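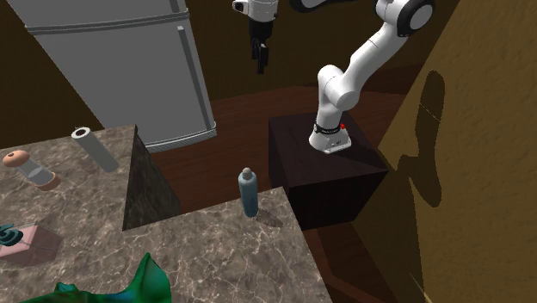 Ticket 1615 – Kitchen cell, arm stops short of the left counter
Status: Open, waiting on retest
Opened by: Nermina Kolev
Assigned to: Loretta Benavides
Project: Zondico

Nermina Kolev
Since the Trullier update the arm won't finish a reach to the back of the left counter. It gets most of the way, slows down and faults with "joint limit, axis 4". Front counter is fine. Same fault with the gripper open or closed. I reloaded the scene twice and restarted the simulator, no change.

Loretta Benavides
Can you send me the base offset from the cell file? Also the home pose.

Nermina Kolev
Base height reads 658 mm. Home pose is the stock one, fingers straight down. Log attached.

Loretta Benavides
Thanks. The old cell file has the base at 688, so we've lost 30 mm somewhere. I think the update reads the height from the floor to the pedestal top and leaves out the mounting plate. The planner then thinks the arm sits lower than it does and picks a bad elbow position.

Please try this:
1. Close the scene.
2. Set base_z to 688 in the cell file, not in the scene editor – the editor rounds it.
3. Delete the planner cache.
4. Reload and run the reach test on the left counter only.

Nermina Kolev
Done. Fault has gone on the slow run. At full speed it still trips now and then, always on the way back to home.

Loretta Benavides
Check the joint speed cap. It should be 1000 in the planner settings and the update may have cleared it. If it's blank, put it back and run the full set overnight. I'll leave this open until I've seen the results.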